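Vonero stock list, readme

Plain CSV of what's in the two storage rooms, plus a little script that turns it into a shopping list. Was a paper sheet on a clipboard, then a shared spreadsheet that everyone sorted differently, now this. Please read before editing, most of the mess in the old file came from people guessing what the columns meant.

What's in the folder

stock.csv - the main list, one row per product per shelf
suppliers.csv - names, order day, minimum order
make_list.py - reads both, writes order.txt
old/ - the spreadsheet exports, don't touch, don't rely on

Columns in stock.csv

item - short name, lower case, no brand. "bin bags large" not "Large Bin Bags (the good ones)"
room - front or back
shelf - letter then number, A1 is top left as you walk in
unit - what ONE means for this row: pack, box, roll, bottle, sleeve
qty - how many of those units, whole numbers only. Opened packs count as zero
low - order when qty drops to this or under
supplier - must match suppliers.csv exactly, the script is fussy about spaces
note - anything else, keep it short, no commas pls (yes I know you can quote them, people don't)

About units. This is the one that goes wrong. Paper towels come from Brirura in cases of 2 packs and from Halvorsen as single packs. The row is always in packs. If you book in a case and type 1 you've lost a pack and we run out early. Same with paper cups, sleeves not boxes. Printer paper is reams. Envelopes are boxes, even though the supplier page shows them singly.

Tea bags: unit is box, whatever the box holds. There used to be seperate rows for the 200 box and the 300 box and it was awful. Merged in January. Put the size in the note if you care.

Suppliers

Brirura - paper goods, cleaning. Orders in before Wednesday
Halvorsen - stationery, backup for paper towels
Skodau - kitchen bits, lightbulbs, batteries. Slow. Order early

Running it

python make_list.py

No options, no extra packages. Run it from inside the folder or it won't find the files. Writes order.txt over the top of the last one, so copy the old one somewhere first if you haven't sent it. Output is grouped by supplier, then by item, ready to paste in an email.

If it stops with "bad row 41" or whatever, it's nearly always a comma in the note or a blank qty. Blank is not zero. Put the zero in.

Size of the thing

Just short of 900 rows in the old export, 300 after duplicates and dead products came out. A few dead ones are probably still in there. If an item's been at zero with nobody asking for it, set low to -1 and the script skips it. Don't delete the row, we lose the shelf letter and then something else gets put there and both are wrong.

Known problems

- Back room shelf D was relabelled and some rows still say the old E numbers
- Batteries are listed by pack but packs vary, so qty is only a rough guide there
- Script doesn't know about minimum orders yet. It reads the column and ignores it. Check Skodau by eye
- Saving from some spreadsheet programs turns shelf names like 1E2 into numbers. That's why letter goes first. Still catches people who type it backwards
- Two people editing at once, last save wins. Say so in the chat before you open it

Things not in here

Furniture, anything with a plug, the first aid cabinet (has its own sheet, on the inside of the door), and whatever people bring in themselves. If it's got someones name on it it isn't stock.

Changes

Latest: note column trimmed, low levels raised for hand soap and tissues after we ran short of both.
Before that: merged tea, renamed "misc" to actual things.
Before that: first CSV version, lots wrong with it.

To do, when there's time: minimum orders, a check for shelf names, maybe a last-counted column so we know which rows are stale.

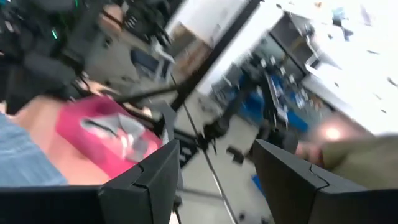 Corrections straight into the CSV please, not by email, I lose the emails. Anything in the script, ask first.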